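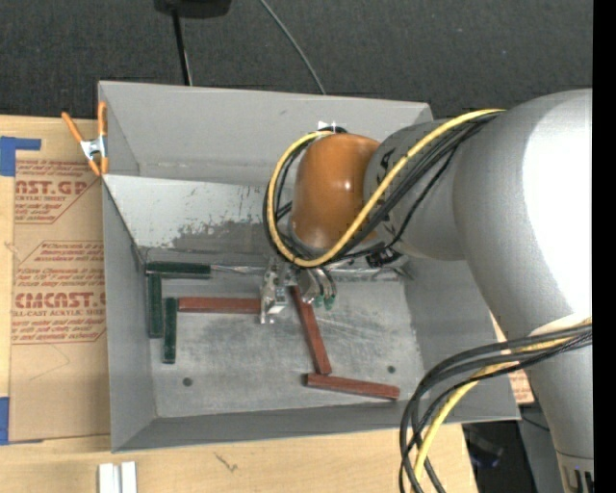 2 min read

3.2 Storage of offcuts

Figure 4. Rectangular wooden blocks in a shallow metal bin.

Short offcuts were collected from joinery workshops in Brultgate and Zusdale between March and June. Each workshop kept its own record of what was burned, sold or reused. Of the 313 pieces logged, more than 50 had been set aside for repairs. Galindo and Timmermans found a similar habit in Ledesma, where small pieces were often kept for years before use.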